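Buy the Smaller Kit

Every December the gift guides fill up with make-it-yourself food kits, and every January the same kits turn up in the thrift store on Tomar Street with the seals unbroken. I think the trouble is size. The Skaren cheese kit I was given came with enough rennet and cultures for 149 batches. I have made seven. The rest sits behind the flour, getting older.

A big kit looks generous under the wrapping paper. It also asks a person who has never heated a gallon of milk on purpose to take up a second job. My neighbor Rosalie Zwahlen bought the smallest mozzarella set Clendia sells, made it on a Tuesday night, ate it on toast, and ordered another. 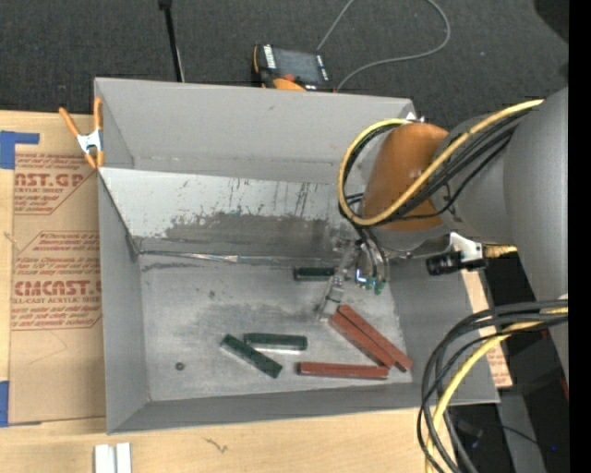

Price is the usual argument for going large. Yes, the cost per batch drops. But a batch that never gets made costs more than one that does, and cultures don't keep forever, even in the freezer.

I'd like to see the sellers put a starter size first on the page — one pot, one evening, one thing to eat at the end. Kartini Majimbun's shop already does this with hot sauce, and she tells me the little box outsells the big one. Give somebody that, and let them decide about the rest.

Contact | © Warus Kitchen Notes | Back to top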